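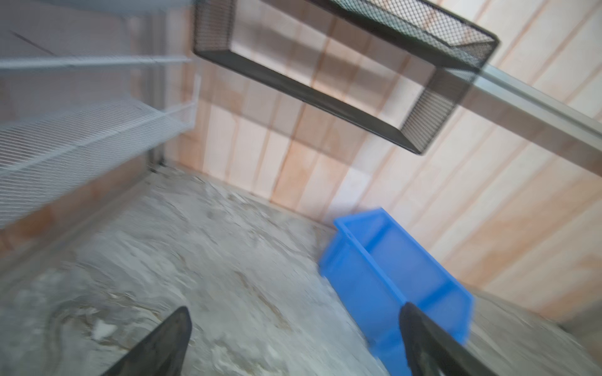 Blue bin on the floor under the black basket, gripper open, wrist camera.

Ticket: Arm stops before picking up floor bins, supply room
Site: Kanaujia, ground floor supply room
Customer: Jerkitz
Product: Beva mobile arm
Opened by: Coralie Sutcliffe, supply room lead, Jerkitz
Assigned to: Ruba Nassar, field support, Likix
Opened: Wednesday, May 29, 2024
Priority: Normal, raised to High on day 2
Status: Closed, one item moved to a separate request

Description from customer

The arm drives up to a bin on the floor, lowers, opens the gripper, and stops. The panel shows TARGET LOST and the light goes amber. It stays there until one of us clears it. If you press Retry it sometimes goes through and sometimes stops again. If you pick the bin up and put it down straight against the wall it nearly always goes through, but by then you could have carried the bin to the bench yourself.

It happens with bins on the floor. I have not had it with anything on the white shelves.

We are on two people per shift now and it used to be three. The third person's job was moving bins. When the arm stops, one of us leaves the counter, and whoever is waiting at the counter waits.

Please do not send me the page about cleaning the lens. I have cleaned the lens.

Day 1, 10:40, Ruba Nassar

Thanks, Coralie. I have remote access to the unit and pulled the event history back to the start of May. Questions so far:

Does it happen on all shifts or mostly on one?
Has the floor, the lighting or the shelving been changed this month?
Are the bins the same ones you had when the arm was set up?

Day 1, 11:25, Coralie Sutcliffe

All shifts. It feels worse on evenings but that may be that evenings complain more.

Floor and shelves are the same. Lights are the same as far as I know.

Bins are the same type. What did change is how they get put down. At the start we were told to set every bin square to the wall and people did it for a couple of weeks. Now they put it down with a foot or drop it on the way past. So they end up at an angle. I am not going to pretend they don't.

Day 1, 14:10, Ruba Nassar

That helps. Figures from the history: 124 floor pickups attempted, 19 ended in TARGET LOST. Of those 19, 17 were bins that the arm had measured as turned well away from the wall line. The other two look like somebody walked through the work area at the moment of the pickup, and a stop is the correct result there.

The same history shows no TARGET LOST on the shelf positions, which matches what you said.

I would like to watch a few attempts live tomorrow morning. You don't need to do anything special. Please put bins down the way people normally put them down, and don't straighten them for my benefit.

Day 1, 14:30, Coralie Sutcliffe

Fine. Before 9 is best, the counter opens at 9.

One more thing for the log. When it stops, the message only shows on the panel on the arm itself. If you are at the counter with your back to the supply room you don't know. Last week it sat there for most of a lunch break with a bin of returns in front of it.

Day 2, 07:50, Ruba Nassar

Connected. Watched the first run. Bin square to wall: picked up, no delay.
Second run, bin turned: picked up on the first try.
Third run, bin turned further, near the wall: TARGET LOST.
Retry: TARGET LOST.
Retry: picked up.

On the failed attempts the arm finds the bin from the standoff position, starts down, and turns the wrist to line up with the rim. The turn is a big one when the bin is at a steep angle. The camera keeps taking images during the turn and the later ones are smeared. The software then compares a smeared image to the clean one it started with, can't match the rim, and keeps trying until the time limit runs out. The limit is set to 2,000 milliseconds. A large wrist turn uses up most of that before the image is usable again.

With a straight bin the wrist hardly turns, so there is plenty of time left over.

Day 2, 08:20, Ruba Nassar

Checked the settings against the handover sheet from installation. There is an option called Settle Before Match. It makes the arm come to rest after a wrist turn before it compares images. It is listed as ON at handover. It is OFF on the unit today.

Coralie, has anyone at your end been into the settings menu?

Day 2, 08:35, Coralie Sutcliffe

Nobody here has the code for it.

Day 2, 09:15, Ruba Nassar

Found it. The unit took a software update at night in the first week of May. The update reset four motion options to factory values, and Settle Before Match is one of them. This was our update and our mistake. The reset should have been listed in the release notes and it wasn't. I have reported it to the software group here under its own number and asked them to check other sites.

Raising this ticket to High.

The other three options were at their factory values before the update too, so nothing else changed on your unit.

Day 2, 09:40, Coralie Sutcliffe

So it was not the way people put the bins down.

I ask because I had a talk with the evening shift about it on Monday. There is a sign up. I would like to know whether I owe them an apology.

Day 2, 10:05, Ruba Nassar

The angle made the fault show up, but the arm is sold as able to pick up a bin at any angle as long as it can see enough of the rim, and with the option on it should do that. I would not hold it against the evening shift.

The one thing that does still matter is distance from the wall. If a bin is jammed right up against it, the fingers may not have room to come in, depending on the angle. A hand's width of space is enough.

Day 2, 10:10, Coralie Sutcliffe

OK. I'll take the sign down.

Day 2, 13:30, Ruba Nassar

Change made with the arm parked and Coralie standing by on the phone:

Settle Before Match set to ON.
Match time limit left at 2,000. I considered raising it and decided against it, as a longer limit only means a longer wait before the arm gives up.
Configuration saved and locked so that the next update can't overwrite it. A copy is stored with this ticket.

Test runs after the change, floor bins placed at different angles by Coralie, some close to the black basket and some further along the wall. No stops. Each pickup with a large turn now takes slightly longer than before. You will see the arm pause above the bin. The pause is normal and the light stays green.

Day 2, 15:45, Coralie Sutcliffe

Ran it through the afternoon. No stops. People noticed the pause and thought it was broken again, one of them went over to clear it and it carried on by itself. I've told the afternoon shift and left a note for evenings.

Can we talk about the other thing, the message that only shows on the arm.

Day 2, 16:20, Ruba Nassar

Yes. There are two ways to do it. The arm can send a message to a phone, or it can switch on a separate light wherever you want one. The phone message is in your license already and I can turn it on now. The light needs a part and a visit.

Day 2, 16:40, Coralie Sutcliffe

Not phones. We had that talk when the arm came in. People were told they would not be on call for it, and if it starts buzzing in their pockets on breaks then they are. The counter has its own screen. If it can't go there, then the light.

I'd also like it written down somewhere that clearing the arm is a task. Right now it isn't on anyone's list. The job sheet says counter, restock, returns. The arm took over the carrying and the carrying came off the sheet, but what replaced it never got added. It's a few minutes at a time and on a bad day it was a good part of an hour. My manager sees the number of bins moved and it looks good. The clearing doesn't show up in that number.

Day 2, 17:05, Ruba Nassar

The job sheet is yours and I can't change that, but I can give you the figures. The unit records every manual clear and how long it was stopped. I have turned on the weekly report for your login and added a column for total stopped time. It covers all stops, including the ones where somebody walked through. You can forward it to your manager as it is.

The counter screen: I don't know yet whether your screen can take it. I've opened a separate request for that and for the light as the fallback. You are the contact on both. No phone alerts have been enabled.

Day 3, 08:30, Coralie Sutcliffe

Evening shift reports one stop. It was a bin pushed flat against the wall with another one leaning on it. They say fair enough.

Report came through. I've sent it up with a note asking for a line on the job sheet.

Day 3, 09:10, Ruba Nassar

Looked at the one stop. Different code, NO FINGER CLEARANCE, and the arm backed off without touching the bin. Correct behavior.

Coralie, are you happy for me to close this one if the weekend runs clean?

Day 3, 09:20, Coralie Sutcliffe

Leave it open until Monday. The weekend has one person on from noon and that is who it hurts when it stops.

Day 6, 09:00, Coralie Sutcliffe

Weekend was fine. No TARGET LOST. You can close it.

The job sheet has a new line as of this morning, "attend to arm," with no time against it yet. I'm still arguing about the time.

Day 6, 09:35, Ruba Nassar

Closing.

Cause: motion option Settle Before Match reset to OFF by software update.
Fix: option set to ON, configuration locked, copy stored.
Customer action: keep a hand's width between floor bins and the wall. Bins do not need to be straight.
Open elsewhere: alert on counter screen, or light if the screen can't be used.

If TARGET LOST comes back, reply to this ticket and it will reopen under my name.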